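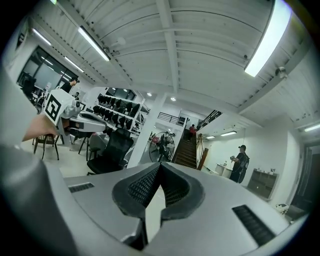
How should spare chair seats and backs be stored on open shelving?
Stand them in rows by type, all facing the same way, with the heaviest parts on the lowest shelf and nothing projecting past the front edge.

Chair parts are awkward to store. They are curved, they slide against one another, and a seat looks much like the next size up once it is in a row. The notes below are for a workroom where chairs are stored, repaired or put together, and most of them apply equally to a large garage.

Shelving
Set the shelf spacing to the tallest part plus 40 mm. Less than that and parts have to be tilted to come out, which scuffs the one alongside. Much more and people start laying things on top of the row.
Keep seats and backs on separate shelves. If one unit has to take both, put the seats below.
White shelving is worth having where the parts are black. Gaps in a row show up from across the room, and so does a part put back the wrong way round.
Fix the unit to the wall or a pillar if it is taller than it is deep by any great margin. Check the fixings each January and again after any move.

Labels
Label the shelf edge, not the part. Adhesive labels leave a residue on textured plastic that white spirit does not fully shift. We use the Statby clip-on holders, which slide along the edge when a row grows. Write the part code first and the description second. Older Csizmadia backs carry their code on the inner face, so store those with the inner face to the front.

Finished chairs
Do not stand complete chairs in front of the shelving for longer than a day. Office chairs on castors drift, and stools get tucked into whatever space is left. Mark a bay on the floor with tape and keep them in it. Chairs with woven seats should not be stacked or used as a side table, as a hard edge will mark the weave.

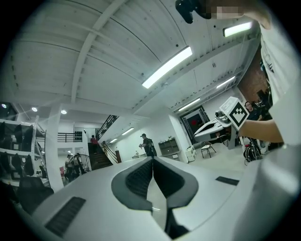 Photo: Starnora workshop pages

Lighting
Strip lights should run across the shelving aisle where the ceiling allows it. Where a tube runs parallel to a tall unit and behind the person standing at it, the lower shelves are in shadow. Recessed round lights suit a low section of ceiling near a staircase but are too narrow in spread for reading labels. Replace tubes in pairs.
A curved corrugated ceiling makes it harder to hang extra fittings. Take the fixing from a beam and never from the sheet.

Fans and stairs
A large standing fan near the foot of a staircase moves air between levels, but the base and cable must stay clear of the bottom step. Leave 2 metres of open floor in front of the first tread – more if boxes are carried up. Brush the dust off the guard with the plug out. Anything stored beside an upper railing should be lower than the top rail.

Carts and folding chairs
A wheeled cart is for parts in transit. Empty it at the end of the session and park it with the brakes on. Hang folding chairs if there is wall to spare, or keep them folded behind the cart.

Cleaning
Wipe plastic parts with a damp cloth and Clurine diluted 1 to 100, then dry them before they go back. Do not use it on woven seats or bare wood. Vacuum the shelf before refilling it, working from the top down.

Last checked 5/16/19. Sheet 141.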